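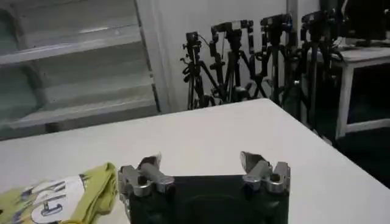

Comparing two-finger grippers on cloth: bench tips

Workshop notes, fixtures and tooling. Compiled by Colleen Bélanger. Last revised in July.

These notes cover side-by-side trials of parallel grippers on garments and household textiles: T-shirts, tea towels, pillowcases. Most of the advice applies to any small arm with a two-finger gripper and a camera on the wrist. Rigid parts are easier and are dealt with on the fixtures page.

Four items come up by name. The Breltel and the Irness are grippers, both electric, both with interchangeable metal fingers. The Ospina is a wrist camera. The Tisham is the controller that drives the pair of arms. None was modified beyond what is described below.

Before fitting anything

Clean the table first. Lint on a matte white top is hard to see with the eye and easy to see in a wrist camera. Wipe with a barely damp cloth and let it dry fully before laying out a garment.

Measure finger height above the table with the gripper pointing straight down, then again tilted to the working angle. The two readings differ by more than most people expect, and the tilted one is the one to enter in the controller. If the fingers are angled at the tip, measure to the lowest corner of the tip and not to the middle of the pad.

Check every finger screw with a hex key. Do not rely on the feel of the finger. A bracket built up from stacked pieces can have one loose joint and still seem firm when pushed from the side. Mark each screw head with a paint pen across the joint, so that any movement shows at a glance on later checks.

Slanted tips and flat pads

Slanted tips pick up a single layer of cotton better than flat pads. The point gets under a hem, and the slope lifts it into the grip as the fingers close. The drawback is wear on the fabric. Repeated picks at the same spot on a thin jersey left small pulls in the knit. Break the sharp edge of the tip with fine emery paper, two or three strokes only, and look at it under a lens afterwards.

Flat pads want a ridge of cloth to close on. Give them a flat shirt and they slide over it. If only flat pads are available, raise a ridge first by pressing down with the fingers part open and closing slowly while in contact. The Irness does this well at low force. The Breltel needs its approach speed halved for the same move, otherwise it stalls against the table and reports a grip when it has caught nothing.

Bare metal is slippery on polyester. A strip of thin silicone tape on the inner face of each finger cures this. Replace the tape when it turns shiny. Do not wrap the tape round the outside of the finger, where it will drag on the layers beneath.
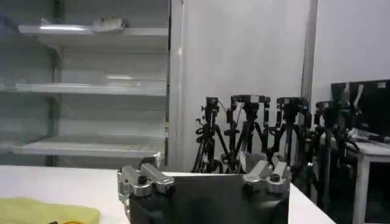 Finger opening deserves its own setting for each task. Leaving both grippers fully open on approach is simple, and it keeps the view between the fingers clear, but wide fingers disturb the cloth to either side on the way down. For a hem or a sleeve, open to twice the width of the ridge and no more. For a whole bunched garment, full opening is correct.

Setting up the wrist camera

Mount the Ospina so that both fingertips are in view at every opening. It is tempting to angle the camera further forward to see more of the table. That loses the tips at full close, which is when they are most needed. Accept a view in which the body of the gripper takes up a fair part of the picture.

Lock exposure by hand. A white table with a black gripper body in front of it will fool automatic exposure each time the arm moves, and the colour of the cloth will drift from pick to pick. Set exposure on the table with the cloth in place, then leave it alone for the whole batch. Do the same for white balance.

Choose a test garment in a strong plain colour. Lime green has worked well against white, black and bare aluminium alike. White shirts are a poor choice on a white table for first trials. Bring them in once the settings are stable. A printed logo is useful, as it shows which face of the cloth is uppermost.

Background matters less than the table, with one exception. Stands and tripods with crossing legs give a lot of hard dark edges, and a simple edge-based cloth finder will latch on to them. Either mask everything beyond the far edge of the table in software or train the finder with the clutter present. Moving the stands between batches is the worst option, as results before and after can no longer be compared.

Cable runs

Route the camera cable down the outside of the wrist and leave a loop at each joint large enough for full travel. Tie it with hook-and-loop strap. Plastic ties pulled tight will pinch the cable, and the fault that follows is intermittent: frames drop only at certain wrist angles. If frames go missing, note the wrist angle before touching the camera settings.

Keep the power lead and the camera lead apart where the bracket allows. On the Tisham, connect the camera before the arms are enabled. Connected afterwards, it is found but not time-stamped with the arm positions.

Using two arms on one shirt

With two arms, the common fault is that one gripper holds while the other drags. Set the holding arm to low stiffness in the direction of the fold. The cloth then gives slightly instead of stretching, and the fold line lands where it was planned.

Start each shirt from the same layout. A full flat lay is too kind and hides differences between grippers. A fully crumpled heap is too harsh for a first comparison, and most of the time goes on finding an edge. A partly folded lay, with the collar and one sleeve bunched to one side, sits between the two and separates good fingers from poor ones quickly.

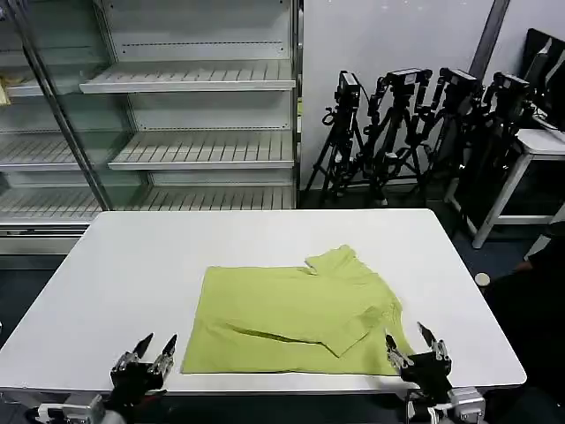 Lime-green T-shirt, partly folded, with the right-hand gripper over its right edge.

Bring both grippers in from the near side of the table and keep the elbows low. Reaching across the body of the shirt casts a shadow over the part being picked, and the finder may read the shadow as a fold. Where shadows cannot be avoided, put a second lamp on the opposite side.

Program a short wait after the grippers let go. Cotton relaxes for a moment after release, and a picture taken at once will show a fold that is not quite where the cloth settles.

Keeping score

Record three things for each attempt: whether cloth was caught, how many layers, and whether it was still held at the end of the lift. A single pass or fail column is not enough. A gripper that takes two layers when one was wanted has failed, although the lift looks perfect.

Our log holds 2212 picks across both grippers. They were run in 17 batches, with the grippers swapped between batches and the garment order shuffled. Swapping matters. In early work one gripper was run to completion before the other was fitted, and by then the shirts had softened with handling. Those results were discarded.

Summary by task, slanted tips fitted to both:

Single hem, cotton: Irness preferred. Softer close, fewer double layers.
Single hem, polyester: no useful difference once taped.
Sleeve: Breltel preferred. Longer stroke, less need to line up exactly.
Bunched garment: Breltel preferred.
Tea towel corner: Irness preferred.
Pillowcase opening: neither is reliable. Both take front and back layers together.

The pillowcase result is being looked at again with one long finger and one short. Early picks are mixed and are not included in the log.
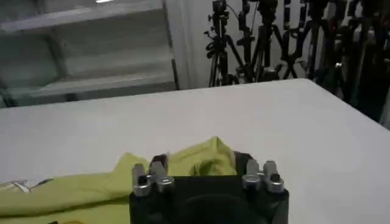
Faults and what to try

Grip reported, nothing held. The fingers have closed on the table or on each other. Raise the approach height slightly and lower the closing force. If the fault stays, recalibrate the closed position with the tape fitted.

Cloth held but slips during lift. Clean the finger faces with alcohol. Slow the first part of the lift. Look for a shiny patch on the tape.

Two layers taken. Reduce the downward press before increasing anything else. Slanted tips set too low go through to the second layer.

Cloth stays on one finger after opening. Usually a burr, sometimes static. Run a cotton bud along the tip; if fibres catch, dress the edge again. In dry weather, a short pause near an earthed plate before the next pick clears the static.

Fingers close unevenly. Compare the paint marks. If they line up, check for lint packed in the slide. The Irness slide is covered and seldom suffers. The Breltel slide is open at both ends and should be brushed out after each batch of towels.

Camera view has shifted. Close the gripper fully and compare the tips with the saved reference picture. A small shift means a bracket screw. A sudden large one means the mount has been knocked and the whole calibration must be repeated.

Service intervals

Slide grease: light machine grease, thin film, at 3000 cycles or when the close becomes noisy, whichever comes first. Wipe off all excess, as grease marks do not come out of light cotton.

Finger tape: inspect daily, replace when shiny.

Tip edges: inspect under a lens at each finger change.

Camera window: lens tissue only. Paper towel scratches the coating on the Ospina.

Paint marks: renew after any screw has been moved. Use a different colour from the last one and write the colour in the log next to the batch number.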